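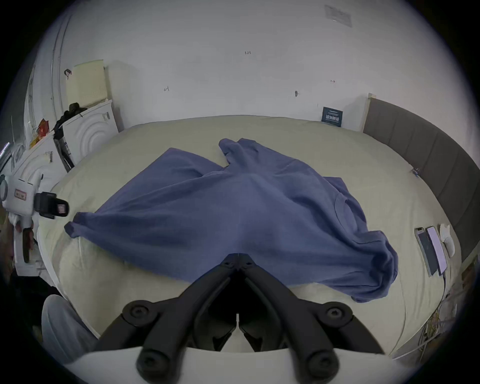
Shirt-folding demo at Isgate leaves the hard questions open

May 25, 2026

Jodent opened its doors in Isgate this week to show the public how it is trying to teach machines to do the laundry. The pitch was housework without the work. What visitors got was a close look at a gripper, a bed and a blue long-sleeved shirt, and a good many promises about what comes next.

The company has set up its demonstration space to pass for an ordinary bedroom, with a fitted sheet on the mattress, phones left lying by the headboard and a snarl of charging cables heading for the floor. Staff said the mess was the point. A robot that can fold only on a bare steel table is no use to anyone, they argued, and on that much it is hard to disagree.

The tool doing the folding, though, is held by a person. It has two black fingers that close toward each other, and an operator moves it over the clothes by hand while a camera on the tool records what it sees. Those recordings are meant to be used later to train a robot arm to make the same moves. Jodent calls the whole effort Taheri, a name that was on every handout and explained on none of them.

So the open day, advertised on posters around town as "See robots fold your clothes," had people folding clothes. Several visitors seemed surprised by this. A man near the front asked when the robot would be coming out and was told that a trained arm was running at the company's other site in Hilemham, which was not part of the tour.

The folding itself was slow. Two fingers are a poor match for a sleeve. The operator would pinch the cuff, lift, lay it across the body of the shirt, then go back for the piece that had slid away. A collar took several tries. Anyone who has folded a basket of washing in front of the television would have been done and on to the socks.

Jodent says speed does not matter at this stage and that good, clean examples count for more. That may be true. It is also what companies say when the thing is slow.

The firm did put some figures on the table. It said it has been recording in Isgate for 7 months and that operators work in shifts of 30 minutes before taking a break, to keep the movements steady. It would not say how many recorded folds it has so far, how many it thinks it needs, or how often the arm in Hilemham gets a shirt right without help. Those are the three numbers most people in the room would have liked to hear, and the last one was asked for twice.

Asked about price, a company representative said it was "too early to talk about a product." A slide shown a little earlier had the words "in homes soon" on it.

There were fair answers to some questions. On privacy, staff said the recordings now being made come only from the company's own rooms and that no customer homes are involved. They were also open about what the tool can't do yet. Fitted sheets are off the list for now. So are bras, anything with a hood, and socks that have to be matched. Towels go well. T-shirts go fairly well. Long-sleeved shirts were described as "a work in progress," and watching the blue one get turned around for another go, nobody was likely to argue.

Visitors were invited to try the gripper themselves, and this was easily the most popular part of the afternoon. It is harder than it looks. The fingers cover the very spot you are trying to grab, and soft cloth slips out if you come at it from the wrong side. One woman managed a neat half-fold and got a round of applause. A boy picked up a sleeve, dropped it and asked if he could use his hands.

The company took in its first outside visitors in March, when a group from a local college came through, and says it will hold more open days if there is interest. Turnout suggests there is. The line ran out the door at one point, and the staff were patient with everybody in it.

What the day did not offer was any reason to put off buying a laundry basket. Collecting recordings by hand is a sensible enough way to go about the job, and the people doing it clearly know how fussy cloth can be. But a room full of people watching a person fold a shirt with a pair of pincers is some distance from a robot in the spare bedroom, and the posters should have said so.

Jodent has said it will consider opening the Hilemham site to visitors but gave no date. Anyone who wants to be told can leave an email address at the front desk in Isgate.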